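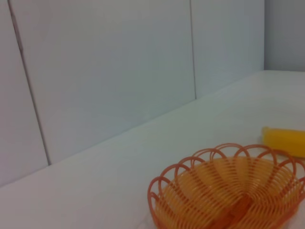

Fig. 2. Basket and banana on the table, panels behind. Wrist camera view.

Setting up the pick-and-place table

By now the Flindero arm is bolted down, the wrist camera gives a picture, and you have stopped leaving the emergency stop switch under the bench. Next comes the fruit test. You will need the white table, the wall panels, the orange basket, the banana and more patience than the parts list admits.

1. Wipe the tabletop with a dry cloth. Polish makes it shiny, and the Miseo vision software is very fond of shiny things that aren't there.

2. Stand the panels upright along the side of the table. Thin dark gaps between them are fine. If you can post a biscuit through one, push them closer.

3. Put the basket down empty, leaving a strip of bare table between it and the banana. If they touch, Miseo will report a single large orange-and-yellow object and try to pick it up by the middle.

4. Switch on the overhead light and wait 2 minutes. The lamp in our workshop changes its mind while it warms up. Yours may have better manners.

5. Open the Gristness panel on the laptop and press Find Objects. Two boxes should be drawn on the screen, one to each object. A third box is usually a shadow, occasionally a sleeve.

NOTE: The basket is full of holes and so is its shadow. At the factory setting of 46, Gristness treats the loops of shadow on the table as more basket. Lower Shadow Cut to 20, then press Find Objects again. Go up to 21 if the rim starts to vanish. Past that you are on your own. 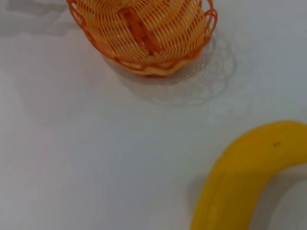
6. Move the arm to Look Down and check the view again. The basket may run off the top and the banana off the corner without harm, provided a good part of each is still showing. Miseo guesses the rest, and guesses bananas rather well. Its record with baskets is patchier, so if you must lose some of one or the other, lose banana.

7. Click once on the thickest part of the banana to set the grip point. Avoid the ends. A banana held by its end swings, and the arm will chase it with great dignity all the way to the wall.

8. Set Speed to Slow and press Run Once. Keep a hand on the stop switch.

CAUTION: Keep fingers, mugs and hair clear of the table while the arm is live. It has no sense of touch and no sense of occasion.

CAUTION: Do not grip the basket by its looped rim. Lift it from the side wall, on Soft Grip only. Replacement baskets come out of the tea fund.

9. When Run Once has finished, save the settings under your own name. The file called Phí belongs to the Thursday-proof backup set and is read-only. Please stop trying to improve it.

If the arm stops halfway and beeps, go to Fault Codes. If it stops halfway and doesn't beep, check the plug first.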